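What to Wear for an Afternoon of Sorting and Packing

Readers of this blog will be aware that the contents of the Gestside apartment are being prepared for a move in February. Previous entries dealt with the kitchen cupboards and with the selection of boxes. The present entry addresses a subject that received several inquiries after the last post, namely clothing. It may appear to be a minor matter. In my experience it has a considerable effect on how much is finished by dinner time.

I should state at the outset that I have no professional training in this area. My views were formed over two moves of my own and one on behalf of my aunt, Sadia Abbasi, whose household had not been sorted in 40 years. Mrs. Abbasi wore a pressed blouse with long cuffs on the first morning of that undertaking. By lunch the cuffs had been rolled, unrolled, caught on a drawer handle and finally pinned. She has since adopted short sleeves and recommends them to all of her relatives.

The Shirt

A loose shirt is to be preferred over a fitted one. Packing requires a person to reach forward, reach overhead and bend at the waist many times in an hour, and a shirt that is tight across the shoulders will be felt by the middle of the afternoon. Short sleeves leave the forearms free and do not drag across open tape. I would suggest cotton of a middle weight, although I recognize that opinions differ, and Mehwish Gilani has written to me in favor of linen.

With regard to color, I had long held that dark shirts were the only sensible choice, on the grounds that dust from the tops of wardrobes is gray. I have revised this position. Dark fabric shows pale dust very clearly, and an off-white shirt can be washed at a high temperature without concern. The shirt should in any case be one that its owner is prepared to lose. Mine came from Saso, a shop that has since closed, and it has now survived two apartments and the painting of a hallway.

Below the Waist

Black shorts or trousers are suitable for nearly all tasks. Pockets are useful for a marker pen and for the small screws that are removed from bed frames, but they should be emptied before laundering. I neglected this once and the screws for the Chaudhry bookcase were never recovered in full. The bookcase bears the name of the family who gave it to us, and it leans slightly to the left.

Shoes must be closed and laced. I am firm on this point. Many people sort their belongings in socks or slippers, particularly on a smooth floor, and this is unwise when boxes of books are being carried. Tile is especially unforgiving, both to feet and to anything dropped upon it.

Items Worn Around the Neck

I am divided on the question of cords. A cord around the neck is a convenient place for a key, and at the Gestside apartment the storage key was lost twice before this method was adopted. On the other hand, a long cord swings forward when one bends and may catch on a box flap. A knot tied above the waist shortens the loop and improves matters somewhat. Those who dislike the feeling of a cord may tuck it inside the shirt.

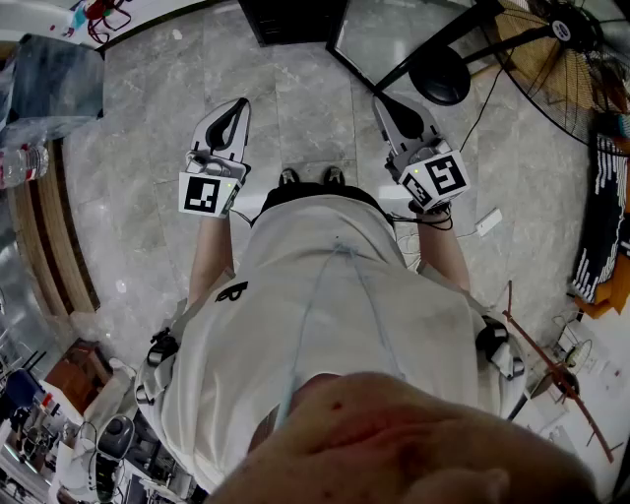
Sleeves, Wrists and Hands

Bare wrists are best. Watches and bracelets should be placed in a dish in the bathroom before work begins — and the dish itself should be packed last. Rings are a matter of personal judgment. I remove mine.

Work gloves are helpful for the heavier boxes and for the balcony, but they are clumsy for wrapping glasses. My practice is to do all of the wrapping first and the carrying afterward, so that the gloves go on only once. Ms. Gilani proceeds in the opposite order and reports no difficulty.

Hair and Aprons

Long hair should be tied back securely. An apron is optional. The one that I purchased from Zuro has a wide front pocket in which tape can be kept, although the strings are too short to be tied in front, and I have added a length of ribbon to each side.

After the Work

The shirt should be shaken outdoors before it is placed in the washing basket. Shoes should be wiped and left by the door. I also set aside one clean outfit for the evening before any closet is emptied, having once attended a dinner in the clothes in which I had cleared a cellar.

The next entry will concern the linen closet, including the matter of the fitted sheets. Correspondence on that subject may be left in the comments.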